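I finally got my turn on the remote rig this month, and I have been grinning ever since! If you've followed this blog for a while you know I joined the Skisness group mostly to learn a bit of programming. Well, I have now spent four long evenings teaching a robot to deal with cabinet doors, and I can't stop talking about it at dinner.

The way it works is simple to explain and hard to do. I hold a controller in each hand, the two arms in the simulator copy what my hands do, and every move gets saved. Do the job once and you have one demo. Our goal for the cabinet task is 500 of them, split among whoever turns up, and then Pascal Stüber trains the model on the whole pile.

My first 20 were awful. I drove the gripper straight into the handle, I let go too soon, I pulled a door toward me with my own elbow flying out behind me (sorry again, Haruna). Haruna Hirano has been doing this since the Isgate project and she gave me the best tip I've had so far: stop looking at the arm and look at where the fingertips need to be. I also had to slow way down. The model learns from everything you do, so if you dither in front of a door for ten seconds, it learns to dither too.

By the second evening I had a rhythm going. Come in low, line up with the bar, close, pull back in a curve — the curve is the thing, because a door swings on a hinge and your hand wants to go in a straight line. I got 40 keepers in one sitting and walked home feeling like a champion.

We did have one proper argument, about whether to keep the messy demos. Kyrylo Demchenko wants only clean runs. Oleksandra Karpenko says a few where you miss the handle and then recover are worth having, and I'm with her, partly since I have so many of those to offer! Pascal is going to train it both ways and we'll compare.

Next up for me is a task called Tutum, where you have to shut everything again in the right order. I've asked for the early slot in May. If you have a steady hand and a free evening, come and try it, and bring a snack.

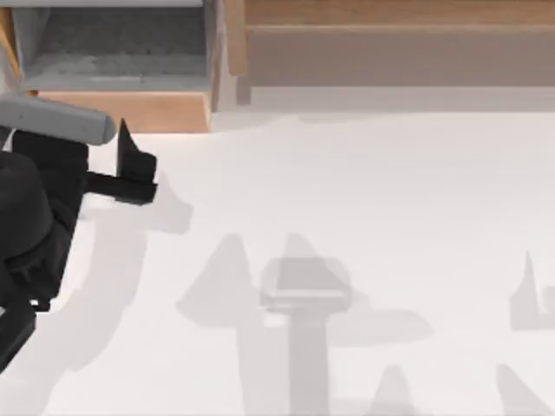

Simulator views from the cabinet task

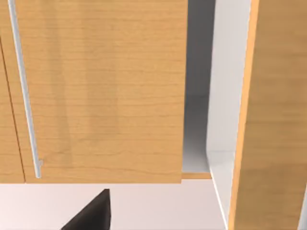 Skisness Robot Learning Club — Remote Control Team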